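Minutes of the housekeeping meeting, Jakamside Guest House
Thursday, 7 p.m., breakfast room
Minutes written by Kristóf Fekete

1. Small bedroom, first floor
We looked at the bedroom together before we sat down.

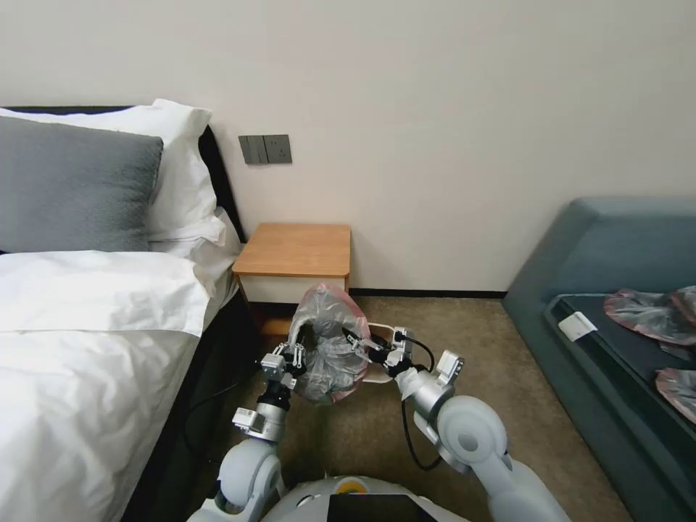
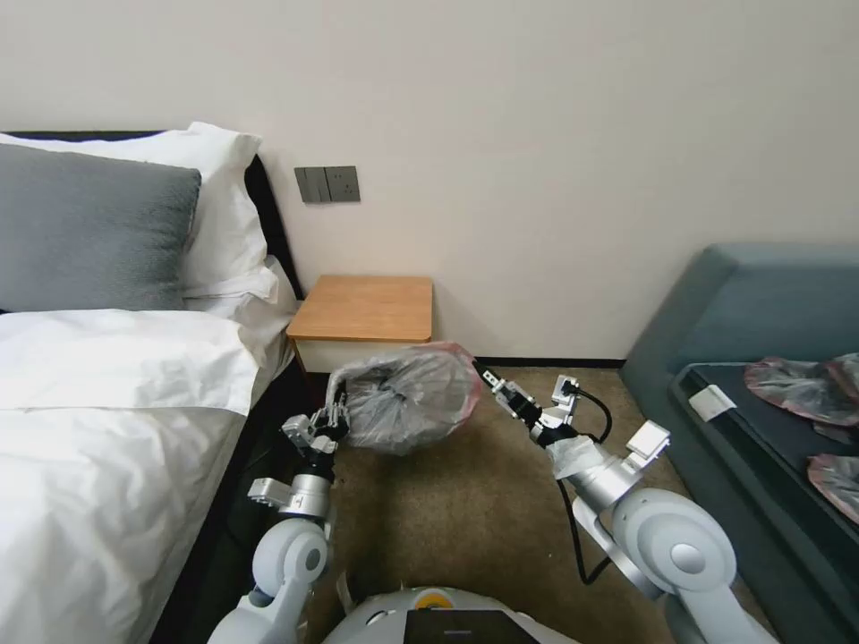
The white bed linen stays. Jakab asked if the gray pillow must go on every bed, and it was agreed that yes, in front of the white ones.

2. Plastic bags
The gray bags with the pink rim should not be left on the sofa when the room is given to a guest. One new bag goes in each room, and the roll returns to the closet. We will order 3000 bags from Plendilus, the same size as before.

3. Nightstands
Nothing is to be put on top of them. The information card will move to the desk in the hall.

4. Carpets
Ovach can clean the carpets in March, up to 11 rooms in one visit. Kristóf will write to them.

5. Other matters
The key for the linen closet is still missing. Not decided.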